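Fixing a gripper that stops too high or drives into the table in Trutora

Applies to Trutora scenes that use the Fenovar arm model. Last checked 23rd July.

The fault shows up in one of two ways. Either the fingers close above a flat part and come up with nothing, or they push into the tabletop, the contact solver reports a force spike and the run aborts. Both usually come from the same error: the tool offset in the scene file does not match the gripper that is loaded. In our case the offset had been wrong since a gripper swap in March, and 7 out of 200 runs ended in a contact abort before it was traced.

Before you start, save a copy of the scene file. If the same file is also used to drive a real arm, disconnect the real arm first. A bad offset that only aborts a run in simulation can break fingers on hardware.

1. Pause the run and open the contact log. Look for the first entry between a finger and the table. Ignore everything after it.

2. Note the commanded height and the actual height at that entry. If they differ by the same amount every time, it is the offset. If the difference changes from run to run, check the joint limits instead and stop here.

3. Open the tool settings and compare the finger length with the value on the gripper's model page. Our file was 6 mm short.

4. Enter the correct length, save, and reload the scene. A reset is not enough — the old offset stays in memory until the scene is reloaded.

5. Set the approach speed to its lowest value and move the fingers straight down over a clear patch of table. Stop at the first contact and confirm the height reads zero.

6. Run the pick six times at low speed, then go back to normal speed.

If the abort comes back, turn on the contact overlay and check the collision shapes of the parts.

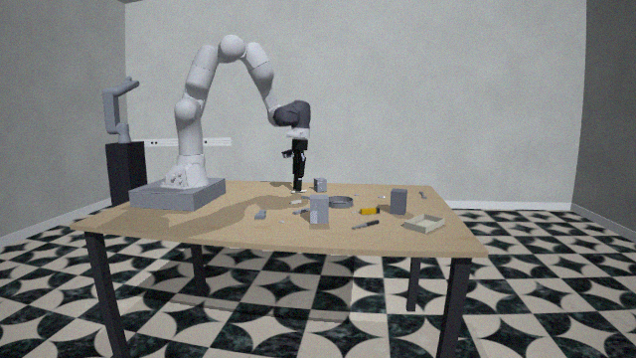

Collision shapes are the second most common cause, and thin parts are the worst for it. A padded shape can make a flat part several times thicker than it looks, so the fingers touch it well before they should. Check this with the fingers pointing straight down and almost at the tabletop, just above a thin, flat item like the whitish one near the back edge. If the overlay shows contact at that height, reduce the padding on the part and repeat step 6.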